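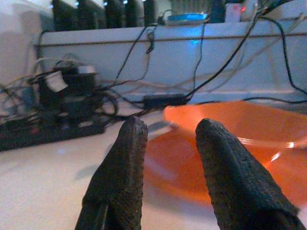

16 February 2019, workshop, Saturday

Came in to do cables. Had meant to come in and do cables every Saturday since September, so this counts as being on schedule.

State of the bench on arrival: the usual nest at the left end, power strip somewhere inside it with its red light on, black box next to it, white plug riding on top, and cable wound over the lot like something was planning to lay eggs there. The orange bowl was out on the tabletop, where it lives now. Giorgia brought it in for clementines and it has been on the bench so long that new people assume it is equipment.

Rule for the day, agreed with Kadir by phone: trace first, unplug second. We both remember the last time. He lost an overnight run on the Lavetti logger and I lost the right to say "that one doesn't do anything" in front of witnesses.

10 o'clock or so. Started with the strip. Followed each lead by hand from the plug end, one finger hooked under it, and put a paper tag on it when I got to whatever it feeds. Slow. Paper tags are Seraina's idea and she is right, annoyingly. The printed labels from last year have all gone sticky and slid down to the floor end, where they tell you nothing except that we once owned a label printer.

The thin black one that goes off to the right with the little inline box on it took the longest. I had it down as the Lockyer supply. It is not the Lockyer supply. It feeds the small Skondavano unit, and the Lockyer has been running off Delwyn's desk lamp extension, by a route I would prefer not to write down where the safety people can read it. Rerouted it. Delwyn's lamp now has its extension to itself and is noticeably no brighter.

The one hanging down the back panel: left alone. Tagged "ask Shayne". Shayne put it up, Shayne says he will remember what it is when he sees it, and he has now been saying so through two reorganizations.

Stopped for lunch. Ate two clementines, both past their best. Put the peel in the bowl, then took it out again in case Giorgia came by.

Afternoon. Ordered Velcro ties from Graltska, a roll of 600. Kadir thinks this is too many. Kadir has not looked behind the bench. Cable ties (the plastic kind) are banned from now on for anything we might want to undo, after what happened to the blue-gray network lead and the side cutters. I have apologized to the lead.

Measured for a tray to hang along the back edge. The clear run is 985 mm if the strip moves to the left-hand leg, less if it stays where it is. Trays come in a length that is 15 mm longer than that, naturally. Options are to cut the tray or to shift the bench along, and shifting the bench means shifting everything plugged in at that end, so: hacksaw. File the cut edge afterward, please, whoever does it. I still have the scar from the last shelf.

Coiling notes, as people keep asking and then doing it the other way. Over-under, loose loops, hand-sized. No wrapping it round the elbow. No wrapping it round the adapter either, tight up against the strain relief, because that is how we killed the last two.

Left undone:
Strip still on the tabletop, wants screwing under.
Black box: has a tag, tag says "?".
9 spare leads in the drawer, none of which fit anything we own. Keeping them, obviously — the day they go in the skip we will buy something that needs all of them.
Bowl. Seraina wants it for screws. Giorgia should be asked first and I am not doing the asking.

Kadir to bring the good hacksaw Monday. Locked up at four, all tagged things still running when I left.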